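Ticket: Crew roster feed out of step with flight schedule after service restart
Status: Resolved – monitoring
Priority: 2
Product: Setix Crew Link
Reported by: Pustham base operations
Assigned to: Drornau second line

Tuesday 06:12 – Opened by Pustham
The roster screen is showing yesterday's cancellations as live flights. Crew controllers have been told to work from the printed schedule. Blackwood base has the same fault. Drornau shows correct data. No error on screen, and the "last updated" clock is moving as normal.

Tuesday 06:40 – Second line
Confirmed. Pustham and Blackwood both hold 167 sectors that were withdrawn from the schedule during the walkout. Those sectors carry status CNX in the schedule database but OPEN in the roster. Crew are therefore being counted as assigned to flights that will not operate, and the standby list is short as a result.

Asked both bases not to release or reassign anyone by hand until the feed is corrected. Manual changes made against a CNX sector lock the record and have to be cleared one at a time.

Tuesday 07:25 – Second line
Checked so far:
Network between sites: normal, no packet loss.
Schedule database: correct, matches the published timetable.
Message queue at Drornau: empty.
Message queue at Pustham: 42 messages held, oldest from 23:50.
Message queue at Blackwood: 39 messages held, oldest from 23:51.

The held messages are bulk cancellation messages. Single-flight cancellations sent before 23:50 were applied without trouble. The clock on the roster screen is driven by the heartbeat and not by the last message applied, so it gives no warning of a stalled queue. Raised separately as a display fault.

Tuesday 08:10 – Second line
Restarted the queue reader at Blackwood. It read the first held message, logged "record group exceeds limit" and stopped again. Same result on a second attempt. Did not repeat at Pustham.

The limit is set in the reader's local settings file. Drornau has it at the higher value, put in when the summer schedule was loaded. The other two bases are still on the default. A bulk cancellation for a full day of flying goes over the default – an ordinary day's changes never come near it. 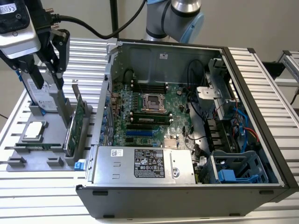
Desktop tower on bench, side panel off, CPU socket empty.

Tuesday 09:05 – Second line
Copied the Drornau value to the Blackwood settings file and restarted the reader. The queue cleared in roughly 5 minutes. Roster and schedule now agree for all sectors. Standby list recalculated and passed to the duty controller for checking before use.

Tuesday 09:30 – Second line
Same change made at Pustham. Queue cleared, but a handful of records stayed at OPEN. These had been edited by hand before the 06:40 notice and were locked. Unlocked each one, replayed the cancellation and checked the status. All now CNX.

Tuesday 10:15 – Pustham base operations
Roster looks right. Two questions. Do crew who were shown as assigned overnight lose any rest hours in the duty totals? And will the pay export pick up the cancelled sectors as flown?

Tuesday 10:50 – Second line
Rest hours: no. Duty totals are built from actual report times, and none were recorded against the cancelled sectors.

Pay export: the overnight run took its data at 02:00, while the roster was still wrong. It has been marked void and will be run again tonight. Please do not send the existing file to payroll. If it has already gone, tell payroll to reject it by batch and wait for the replacement, as loading both will double the allowances.

Tuesday 11:20 – Pustham base operations
File not sent. Deleted from the outgoing folder.

Tuesday 14:00 – Second line
Cause: reader limit left at default at two of three sites.
Fix: limit raised to match Drornau, queues replayed, locked records cleared.
Outstanding:
Alert to be added for any message held longer than the heartbeat interval.
Local settings files to be compared across all bases before the winter schedule is loaded in October.
Display fault on the "last updated" clock is with the supplier.

Ticket stays open until the pay export has been run again and checked by Pustham.

Wednesday 07:35 – Pustham base operations
New export received and checked against the roster. No cancelled sectors in it. Happy to close once monitoring ends.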